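Juin
Par Waltraud Hauser

Notes d'intervention : « Le linge avant la vaisselle ? État de la manipulation d'objets souples »

Durée prévue 15 minutes, questions comprises. Ne pas lire les planches.

Ouverture. Poser la question telle que Pirmin Gruber me l'a posée à Girnuvdale : une machine peut-elle ranger une chambre qu'elle n'a jamais vue ? Réponse courte : pas encore, et l'écart avec l'atelier se mesure. Passer tout de suite aux deux vues.

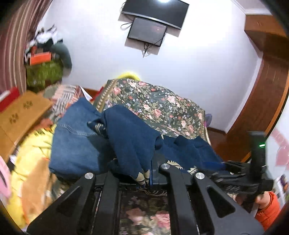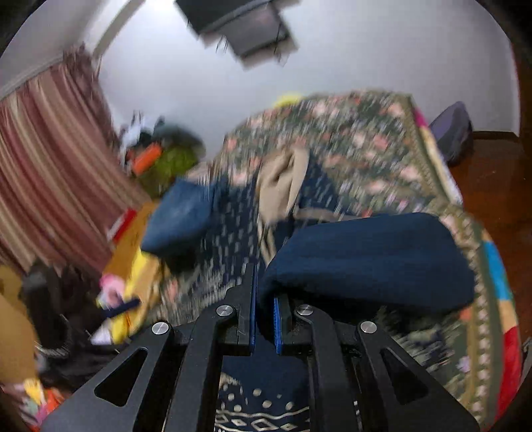 Planche 2. Pince tenue à la main, même chambre. Première vue : jean et tissu bleu marine sur le lit. Seconde vue : tissu marine replié, pris entre les mors.

Laisser un temps de lecture. Puis trois points.

1. Perception. Bleu marine sur vert foncé, motifs floraux, plis qui masquent les bords. Un segmenteur entraîné sur fond uni fusionne le vêtement et la couverture. Rappeler que le contour d'un tissu froissé ne renseigne pas sur sa forme à plat. Le jean pose moins de difficultés : coutures visibles, toile plus raide.

2. Saisie. Fermer deux mors sur un pli est un problème à peu près traité. Savoir combien d'épaisseurs on tient ne l'est pas. Sur la seconde vue, le tissu se resserre entre les patins bleus nervurés puis retombe vers la droite en un large rabat. Question à poser à la salle : où faut-il saisir ensuite pour déplier ? Attendre deux ou trois réponses, elles divergeront.

3. Décision. Le tas d'affaires près du rideau rayé : à ranger, à laver, à laisser ? Aucun capteur ne tranche. Il faut une règle donnée par l'occupant, et peu d'occupants savent la formuler.

Comparaison atelier. Chez Brunner, cellule de tri de pièces rigides : 325 pièces par heure, bac unique, éclairage fixe, 3 références. Insister sur les conditions, le chiffre seul trompe. La même cellule, alimentée en torchons, a été arrêtée au bout de 15 minutes (doubles prises). Gruber a les relevés, les lui demander en séance si quelqu'un conteste.

Essai Nellino. Pliage de serviettes identiques, posées à plat par un opérateur. Fonctionne. Dire clairement que la mise à plat représente l'essentiel du travail et qu'elle reste humaine.

Côté données. La démonstration manuelle avec pince donne des trajectoires de poignet et des ouvertures de mors exploitables. Elle restitue mal l'effort : l'opérateur sent le tissu glisser, l'enregistrement ne le contient pas toujours. Raltetti ajoute un capteur de force ; résultats non publiés, ne pas s'avancer.

Position à défendre. Corvées d'atelier : oui, à gamme étroite et poste aménagé. Corvées domestiques : par tâche isolée, sous surveillance, avec un taux de reprise à annoncer dans tout devis. Refuser le mot « autonome » tant que ce taux n'est pas fourni.

Si question sur le prix : renvoyer à Gruber.
Si question sur la vaisselle : objets rigides, mais verre transparent et eau. Autre exposé.

Garder la planche 2 affichée pendant la discussion.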